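Storkmont Drop-Leaf Blind, 153 cm

Print this page | E-mail to a friend

The Storkmont is a roller blind for people who have given up on roller blinds. It goes up when you pull it and comes down when you pull it again, and it stays wherever you leave it, a trick the last three blinds in our own office never learned.

The cloth is a heavy cotton blend in four colours: Chalk, Oatmeal, Wet Slate and a green called Amer that looks grey until about lunchtime. We've stopped arguing with customers over Amer. Order the swatch.

Each blind comes with brackets, screws, wall plugs and a chain tidy. The chain tidy must be fixed to the wall if there are small children in the house, and probably if there are cats. The brackets fit inside the recess or on the face of it. If your window is older than you are, measure the width at the top, the middle and the bottom, and give us the smallest figure. Old windows are rarely square and they aren't going to start now.

Width: 153 cm, can be trimmed at our end for no charge
Drop: 166 cm
Price: $324, brackets included
Warranty: 2 years on the spring, none on the colour of Amer

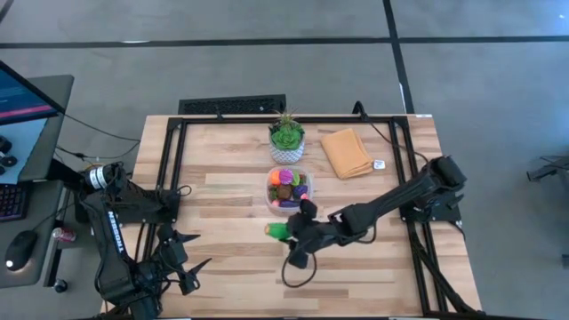
Trimming is done before the blind leaves us, so please don't have a go yourself with the bread knife. We have seen the results. A trimmed blind can't be returned unless it's faulty, and "my husband measured it" is not a fault under the warranty, although we do sympathise.

The cloth can be sponged with warm water and a bit of dish soap. Leave it down until it dries. It is not a blackout blind – for bedrooms, and for anyone on night shift, have a look at the Oltar, which is lined and weighs a good deal more.

Reader comments

shedlife: Bought Wet Slate for the laundry. Neighbours can no longer see me ironing, which is a relief to them as well.

Marg_in_the_hills: Amer is grey. I don't care what time it is.

twobrackets: Is the Châu cassette cover going to fit this one or only the Oltar? The page for the cover doesn't say.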